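Last revised in April. Applies to the tabletop chore set, task 6 (utensil caddy). Tasks 1 to 5 are on their own pages.

# How to score a utensil-sorting trial

Whether a machine can put away chopsticks is a question with several answers, depending on how strictly the attempt is scored. A policy that looks competent in a two-minute clip can fail half of its attempts once the caddy is rotated. The procedure on this page gives a number that can be compared between labs. It assumes a working arm or a trained policy and a parallel-jaw gripper.

## What you need

- A freestanding caddy with at least two compartments
- Chopsticks, plus a spatula and at least one spoon or ladle
- A table in a lived-in room, with ordinary lighting
- A timer and the Brurkance score sheet, or any spreadsheet with the same columns

Do not glue or weight the caddy. A light caddy slides when a utensil catches the rim, and that failure has to be allowed to happen.

## Procedure

1. Place the caddy within reach of the arm. Rotate it to a new angle before each trial.
2. Lay the utensils flat on the table. Do not align them.
3. Start the timer at first motion of the arm.
4. The policy must pick up each utensil and stand it in a compartment. No human contact is permitted until the trial ends.
5. Stop at the last release, or at 500 seconds.
6. Record the result for each utensil separately, then for the trial as a whole.

Run 47 trials per policy. Fewer than that and one bad grasp angle dominates the result.

## Scoring

| Outcome | Points |
|---|---|
| Upright in a compartment, caddy still standing | 2 |
| In the caddy, but handle snagged on the rim or divider | 1 |
| Dropped, on the table | 0 |
| Dropped, off the table | -1 |
| Caddy tipped over | Trial ends, score 0 |

A regrasp is not penalized. It costs time, and time is reported in its own column.

## Where policies fail

**Thin round stock.** A chopstick on a soft cloth gives the jaws very little to close on. Most failures are a pinch that rolls the stick away or a fingertip that drags the cloth. If the cloth moves, keep going and note it.

**Insertion next to existing contents.** The first utensil goes in easily. Later ones meet a clutter of handles leaning at different angles, and the opening that the planner expected is no longer free. In the Metwood runs, 29 of the lost points came from this step alone. Miroslava Demchenko's fix was to approach from the emptier side and lower the tool slowly with the wrist compliant. It helped with chopsticks and did nothing for ladles.

**Dark translucent plastic.** Depth sensors return holes where a dark spoon should be. Color cameras do better, unless the background is also dark.

**Patterned cloth.** Large printed shapes with hard outlines confuse segmentation more than a busy fine print does. Policies trained on plain tabletops lose the most here.

Typical caddy contents and background for this task:
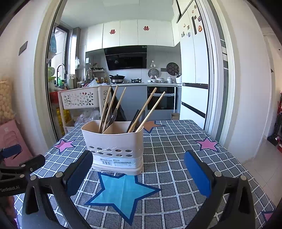
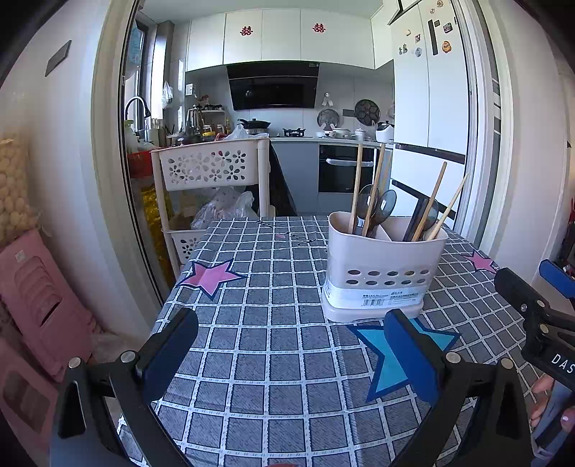 ## Reading the result

A person finishes a trial in well under a minute and scores full points nearly every time. The best policy we have scored, the one from Andreadis, was trained on 3,000 demonstrations. It places the flat utensils reliably and still loses chopsticks. With the caddy at a fixed angle it looks close to finished. With rotation on, it does not.

For a shop floor, that may be enough. The Gristholm cell sorts hand tools into a fixed rack, in a fixed order, and the rack never turns. A home kitchen offers none of those conditions, and we would not currently call this chore solved at any price.

Report the mean score, the spread, the median time and the number of tipped caddies. Do not report the best trial. If you changed the gripper pads between runs, start the count again – pad wear has a measurable effect on the chopstick column.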